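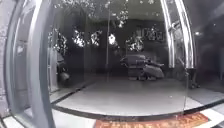
Gwenllian Wynne

Chapter 2
Getting a Sidewalk Robot Ready for Its Street

A glass shop door is one of my favorite things to put in front of a new robot. Trees on the street side show up in the pane as bright clumps of leaves, while behind them, perfectly visible, a dark massage chair rests on a pale floor. Which of these is in the robot's way? You and I sort it out without trying. We know the leaves are behind us, the chair is indoors, and the thing we would bump our nose on is the glass. A robot has to be set up so that it stops for the glass, and this chapter is about how that setting up is done, and how it is kept from drifting once the machine is at work.

We will follow a single machine all the way through. It is a Trirari courier, unit 3408, a six-wheeled box that carries parcels in Sorkcombe. I looked after it for two winters, and I still think it is the best teacher a beginner could have, partly for the number of ways it found to go wrong! It has a camera on a short mast with the lens 70 centimeters above the ground, a flat laser scanner behind the front bumper, and a row of ultrasonic sensors, which measure distance with sound. Everything else inside it (battery, motor drivers, a small computer, a great deal of cable) we will open up in Chapter 3.

Three senses, three blind spots

The camera is wonderful at reading a street and poor at glass. It also has a wide lens, and a wide lens bends straight things: door frames bow outward toward the sides, and a level threshold turns into a gentle arc. The fix for that is calibration. You show the camera a printed checkerboard from many angles, and software works out how much each part of the view has to be pulled straight.

The laser scanner measures beautifully until its beam meets a clean window, and then much of the light goes straight through. What comes back may be the wall at the far end of the shop. Metal frames help, although a shiny rounded one can throw the beam off to the side. Sound, on the other hand, bounces off glass very nicely. The ultrasonic row is slow and a bit vague, and I would never send a robot out without it.

So the first job of setup is to decide who gets believed, and when. On 3408 the rule near shopfronts was simple: if sound said "something close," the wheels stopped, whatever the other two had to say.

Walking the route

Before any robot drives a route, a person walks it. Morfudd Bellis taught me this, and she walked slowly, with a clipboard, and made me do it again in the rain. The test route in Sorkcombe was only 300 meters long, and our notes for it ran to 2 full pages. Doormats went down. Glass doors went down, with a note on which way they opened. Gates got a page of their own.

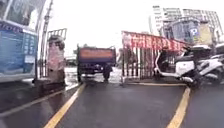 Fig. 2. A gated entrance on a wet day, with a truck in the opening and scooters parked at the right.

Gates are where everything happens at once. Wet asphalt takes on a shine, and a painted yellow line that was crisp in dry weather can have bright sky lying across it. Vertical bars let the laser through in some places and stop it in others, so the scanner may report a row of thin posts or, a moment later, hardly anything. Trucks pass through. People walk near trucks. Two parked scooters can narrow a path that was wide open on the day the map was made. Make your map on a dull October morning and check it on a bright one, or the other way round, and compare the two before you trust either.

The daily check

Once the robot is working, most of its care comes down to a short morning routine. We used the Owen stand, a plain metal cradle that lifts the wheels clear of the floor, and a Brasico test panel, one half clear glass and the other half matte board. The order was:

Wipe the lens and the scanner window with a soft, dry cloth.
Press each ultrasonic sensor lightly and feel for any that have worked loose.
Spin every wheel by hand.
Set the panel in front of the bumper, glass side first, and read the distance on the screen. Turn it around and read again.
Check the mast for play at the bottom bolt.

That last step deserves more love than it gets. A mast that leans forward by the width of a fingernail points the camera at a different piece of ground, and the careful calibration you did at the bench no longer matches the machine you are about to send out. We will work through the geometry in Section 2.1, where you will need a ruler, a pencil and a sheet of squared paper.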